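Handheld gripper kit trial: progress report, October

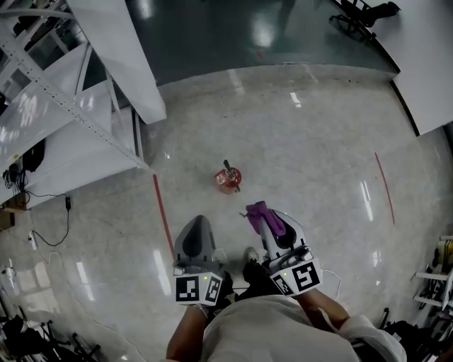
Two-handed setup over the open floor area, red cup in the middle.

To: Ita Ó Dubhghaill
From: Shona Tapsell
Re: Zokon kit, trial period, where we are and what I need from you

Sorry this is a bit rough, wanted it with you before the budget call at 3.

Short version. Kit works. Setup is slower than Plivunon told us, support is better than I expected. The export software is the weak part. I'd extend the trial, not buy yet. Reasons below.

What we've got

One Zokon pair, left and right, plus the head camera and the Stestico export license. Marker cubes came fitted. Spare finger pads in the box, which we have already needed. Second pair still on back order, Plivunon says next month, they said that last month too.

Floor area is taped and stays taped. Cillian wants it left alone until the trial is over, so please pass that on if Facilities ask again.

Recording so far

Target for the period was 205 usable takes. We have 136. Usable meaning both grippers tracked start to finish, head video in sync, and the operator didn't stop to ask a question halfway through.

Most of the shortfall is the first stretch, when we didn't know what a bad take looked like until export. We'd record all morning and find out after lunch. Clotilde now runs a check after every short batch, so we lose a handful instead of a day. Pace since then is fine. If it holds we catch up without extra hours.

Tasks covered: single object on the floor (cups, mostly), pick up and put back, pick up with one hand and pass to the other. Not started: drawers, anything with a lid, anything on a shelf. Shelf work moved to the next period, I don't trust the tracking up there yet.

Tracking

Good when the cubes face the camera. Drops when the operator turns a wrist over or brings the two hands really close together, one cube hides the other. Zokon's manual covers this in one line. Ynyr wrote a half page for our operators and it has done more good than the whole manual. Elbows out a little, look at your hands, don't rush the pass.

Ceiling lights: Clotilde thinks the reflections off the floor are hurting us on some takes. I'm not convinced. She is going to run the same task with half the lights off and we'll compare. Will report next time.

Hardware notes

- Weight is OK for short sessions. Operators start to complain towards the end of an hour, we've gone to shorter blocks with a swap.
- Finger pads wear quicker than I'd like. Tips go first. Price per set is in the quote, please look at it, it adds up over a year.
- Cable strain. One USB lead has been replaced already. The connector sits where the wrist bends. Raised with Plivunon, they say the next version moves it. No date.
- Charging is fine. No complaints.
- Status lights are small but readable, operators like having them.

Software

Stestico export is where the time goes. It wants to re-index the whole set every time you add to it, and there is no way to stop it once it starts. Ynyr has a workaround (export to a fresh folder, merge after) but it's a workaround and we are paying for a product. Crashed twice on large sets. Logs sent to them both times, had a reply to the first.

File format is what we asked for, and the Fitzgerald team loaded our first batch with no conversion. That was the bit I was most worried about, so credit where due. Cillian sat in on the load and was happy with it.

Calibration: vendor says a few minutes. We were at most of an hour the first time, now well under that, but it still needs someone who has done it before. At the moment that's Clotilde and Ynyr. If both are out we don't record. I want a third person trained this coming period, need a name from you.

Money

On plan except for the replacment cable and one extra set of pads, both small, both in the sheet. Nothing spent on the second pair until it ships. I have not paid the Stestico renewal and would like to hold it until they answer the second crash report.

Vendor

Plivunon support picks up the phone. Real person, knows the kit, sent the new lead next day at no charge. Sales is a different matter, three versions of the quote and the last one had dropped the training day we agreed on. Have asked for it back in writing.

Risks

Second pair late again, then the side by side operator comparison doesn't happen this period. Only two people can calibrate, see above. Export gets worse as the set grows, and we are planning on a lot of growth.

Next period

- Get to the 205, then agree a new target with Fitzgerald
- Lights test (Clotilde)
- Drawers and lids, start simple
- Third person trained on calibration
- Ynyr's operator page tidied up and put on the shared drive
- Decision on Stestico renewal

What I need from you

1. OK to extend the trial on the same terms. Plivunon will agree if we ask before it lapses, have that from them by email.
2. A name for calibration training. Half a day to learn, then practise on quiet mornings.
3. Floor area kept for us through the extension.
4. Someone from purchasing to read quote version three with me.

Sheet with the take counts is in teh usual folder, tab two. Cillian has the raw logs if anyone wants them. I'm at my desk until 5.

Shona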